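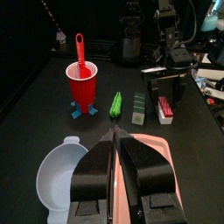 Sorting and Stacking Plastic Tableware

Plastic plates, bowls and party cups take up more cabinet volume than their weight suggests, mostly because they are put away in mixed piles. The procedure covered on this page applies to a small set: flat plates with a raised rim, bowls with a tab handle, disposable-style red cups, and the one or two utensils that end up stored in them.

Step 1. Clear a dark surface
Light plastic shows residue poorly against a white counter. On a dark tabletop, a pale bowl or a pink plate has a visible outline, and chips along the rim are easier to find. Run a fingertip around each rim once. Discard anything with a sharp edge.

Step 2. Separate by shape
Plates go in one pile, bowls in another, cups in a third. Color is irrelevant at this stage. A plate with a raised rim traps water when stored face up, so dry the inside corner of the rim with a cloth before stacking.

Step 3. Bowls with tab handles
Nest them with every tab pointing the same way. Two tabs set at opposite sides lift the upper bowl and the stack leans. Tabs face the back of the shelf if the cabinet is shallow, the front if it is deep. Yusri Hidayat, who maintains the shelving notes for this site, prefers the front in all cases — the tab then works as a pull.

Step 4. Utensils in a cup
A spatula can be kept head down in a party cup, handle up, with the hanging hole at the top. The handle stays clean where the hand goes. The drawback is a high center of gravity: a light cup with a long handle in it tips easily. Set the cup in a stand with feet that spread wider than the cup base, or add 400 g of dry rice in a sealed bag at the bottom. One spatula per cup. A second one jams against the first and pulls the cup over when removed.

Step 5. Labeling
Shelf edges take a paper label better than a plastic one. The Malumano strip holds well in dry cabinets. Near a dishwasher vent use the Avlow clip, which needs no adhesive.

Notes on heat
Unmarked plastic is kept away from the stove and out of the microwave. Check the underside for a rating before the first use and again when the print starts to fade.

Revised 2023-11-02. Shelf measurements for deep cabinets will be added in December.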